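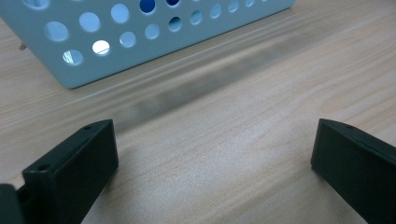 ## 4. 공용 보관 공간의 이용과 물품 회수

### 4.1 조사 대상과 기록 방식

본 절에서는 공유주거 단지의 공용 보관 공간에서 물품이 얼마나 오래 머무르는지, 그리고 보관 용기의 형태와 표시 방식이 회수 시점과 어떤 관계를 보이는지를 다룬다. 조사 대상은 Flivevik과 Drustitden 두 단지에 거주하는 240세대이며, 조사 기간은 52주이다. 두 단지는 세대당 전용면적과 임대 조건이 비슷하지만 공용 공간의 배치가 다르다. Flivevik에서는 보관 공간이 층마다 나뉘어 있고, Drustitden에서는 지상층 한 곳에 모여 있다.

기록은 거주자가 직접 작성하는 보관 일지와 연구진의 점검표를 함께 사용하였다. 일지에는 물품의 종류, 맡긴 날, 찾아간 날, 사용한 용기의 형태를 적도록 하였다. 점검표는 단지별 담당자가 매주 같은 시간대에 작성하였으며, 한 번의 점검은 30분을 넘기지 않도록 하였다. 두 자료가 일치하지 않을 때에는 점검표를 우선하였다. 다만 점검과 점검 사이에 맡겼다가 찾아간 물품은 점검표에 남지 않으므로 이 경우에 한하여 일지의 기록을 그대로 사용하였다.

물품의 분류는 Tuominen 분류표를 따르되, 원래 표에서 하나로 묶여 있던 섬유류를 의류와 생활용 천으로 나누었다. 예비 조사에서 두 종류의 체류 기간이 뚜렷하게 달랐기 때문이다. 수건, 행주, 덮개 천은 생활용 천에 포함하였고, 침구는 부피가 커서 별도 항목으로 두었다. 식품과 약품은 두 단지의 관리 규정상 공용 공간에 둘 수 없어 조사에서 제외하였다.

### 4.2 용기의 형태

보관 용기는 내용물이 밖에서 보이는 정도에 따라 개방형, 반개방형, 밀폐형으로 구분하였다. 뚜껑이 없고 위에서 내용물 전체를 확인할 수 있으면 개방형, 뚜껑은 있으나 옆면을 통해 일부가 보이면 반개방형, 내용물을 전혀 확인할 수 없으면 밀폐형이다. 재질은 구분 기준으로 삼지 않았다. 색상 또한 일지 양식에는 있었으나 기재율이 낮아 분석에서 뺐다.

개방형 용기에 담긴 물품은 두 단지 모두에서 밀폐형에 담긴 물품보다 일찍 회수되었다. 차이는 생활용 천에서 가장 컸고, 공구와 소형 가전에서는 작았다. 면담에서 거주자들은 지나가다가 자기 물건이 눈에 띄어 가져갔다는 설명을 자주 하였다. 밀폐형 용기의 경우 맡긴 사실 자체를 잊었다는 응답이 많았으며, 이러한 응답은 보관 공간이 한곳에 모여 있는 Drustitden에서 더 흔하였다.
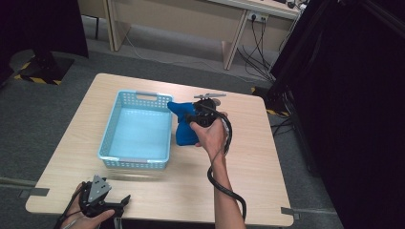

회수 시점의 차이를 용기의 개방 정도만으로 설명하기는 어렵다. 거주자가 용기를 통째로 옮기는지, 내용물만 꺼내 가는지에 따라서도 체류 기간이 달라졌다. 통째로 옮기는 경우에는 한 번에 회수가 끝났지만, 내용물만 꺼내 가는 경우에는 일부가 남아 다음 점검까지 이어지는 일이 많았다. 옆면에 작은 사각 구멍이 격자로 나 있고 양쪽 짧은 변에 손잡이 구멍이 있는 그림 2의 하늘색 바구니와 같은 형태는 양손으로 들 수 있으므로, 분석에서는 개방형 가운데 운반 가능한 용기로 보았다. 손잡이가 없는 개방형 상자는 같은 개방형이라도 따로 집계하였다. 이렇게 나누어 보면 운반 가능한 용기의 회수가 더 빨랐으나, 침구에서는 이러한 경향이 나타나지 않았다.

용기를 통째로 가져간 뒤 돌려놓지 않는 문제도 확인되었다. Flivevik에서는 층별로 용기를 나누어 관리하였는데, 조사 후반으로 갈수록 층 사이의 용기 수가 고르지 않게 되었다. Drustitden에서는 같은 문제가 덜하였지만 용기가 특정 선반에 몰려 쌓이는 일이 잦았다. 용기의 반납은 당초 조사 항목이 아니었으므로 점검표의 비고란에 적힌 내용만을 근거로 하였고, 정량적인 비교는 하지 않았다.

### 4.3 이름표와 보관 기한

Hikent 관리 지침은 공용 공간에 두는 모든 물품에 세대 번호와 보관 기한을 적도록 한다. 두 단지는 모두 이 지침을 채택하고 있으나 실제 표시율은 물품에 따라 달랐다. 여행 가방이나 계절 가전처럼 값이 나가는 물품에는 대체로 이름표가 붙어 있었고, 생활용 천과 빈 상자에는 거의 없었다. 세대 번호만 있고 기한이 없는 경우도 많았다.

기한이 적힌 물품은 그 기한을 전후하여 회수되는 경향이 있었다. 그러나 기한을 길게 적은 물품일수록 기한을 넘기는 비율이 높았다. Nautiyal은 기한 표시가 거주자에게 약속보다는 허용 범위로 받아들여진다고 해석하였고, Després는 긴 기한을 적은 거주자가 처음부터 사용 빈도가 낮은 물품을 맡겼을 가능성을 지적하였다. 본 조사의 자료로는 두 해석을 구별할 수 없다. 거주자에게 기한을 임의로 배정하는 방식의 추가 조사가 필요하다. 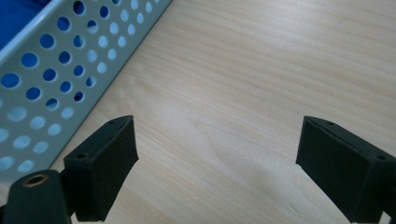
**그림 3.** 밝은색 목재 상판과 타공 바구니의 측벽.

### 4.4 임시로 놓이는 물품

선반이나 용기에 들어가지 않고 공용 탁자 위에 놓이는 물품은 별도로 집계하였다. 이들 물품은 대부분 맡기거나 찾는 과정에서 잠시 내려놓은 것으로, 당일 안에 사라지는 경우가 많았다. 문제는 당일을 넘긴 물품이었다. 하루를 넘긴 물품은 선반 위의 물품보다 오래 머물렀으며, 그 주변에 다른 세대의 물품이 더해지는 양상도 관찰되었다. 3월에는 이사하는 세대가 많아 두 단지 모두에서 탁자 위의 물품이 늘었다.

Drustitden의 거주자 모임은 조사 도중 탁자를 출입구 쪽으로 옮기기로 결정하였다. 이동 이후 하루를 넘기는 물품은 줄었지만, 같은 시기에 안내문도 새로 붙었으므로 탁자 위치의 효과만을 분리할 수는 없다. Flivevik에서는 층마다 탁자의 크기가 달라 층간 비교를 하지 않았다.

### 4.5 자료의 한계

일지는 자발적으로 작성되었으므로 보관 공간을 자주 이용하는 세대의 기록이 많이 반영되어 있다. 이용이 드문 세대의 물품은 점검표에만 나타나며, 이 경우 맡긴 날을 정확히 알 수 없어 처음 점검된 주를 시작점으로 하였다. 따라서 해당 물품의 체류 기간은 실제보다 짧게 계산되었을 수 있다. 조사 기간 중 세대 구성이 바뀐 경우에는 새로운 세대로 처리하지 않고 기존 번호를 유지하였다. 세대원 사이에 누가 물품을 맡기고 찾아갔는지는 기록하지 않았다.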